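3.2 Bedding and overnight skin temperature

Bedding was recorded in 61 homes in Huteo during April. Each bed was classed by the number of layers between the mattress and the sleeper.
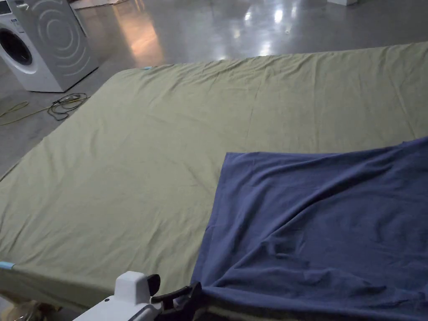
Figure 4. Green fitted sheet with a dark blue fabric on top.

Loggers stored one reading every 6 minutes, giving 2,547 usable readings after screening. Readings taken before 11 p.m. were dropped, as in Stoica and Lungu's earlier survey.
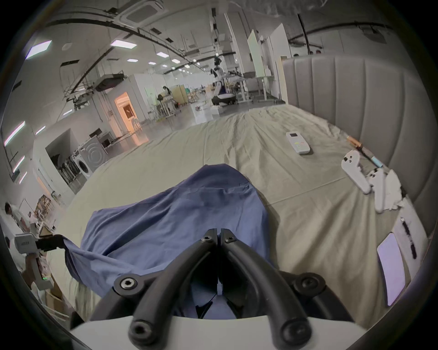

Figure 5. Blue cloth bunched and stretched over the bed.

Layer count alone explained little of the variation between homes. Room temperature at midnight was the stronger predictor, and its effect held when the Plistgate homes were left out.

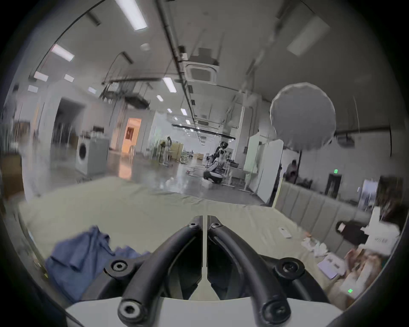

Self-reported sleep quality was available for 72 sleepers. Scores did not differ by layer class and are not analyzed further in this section.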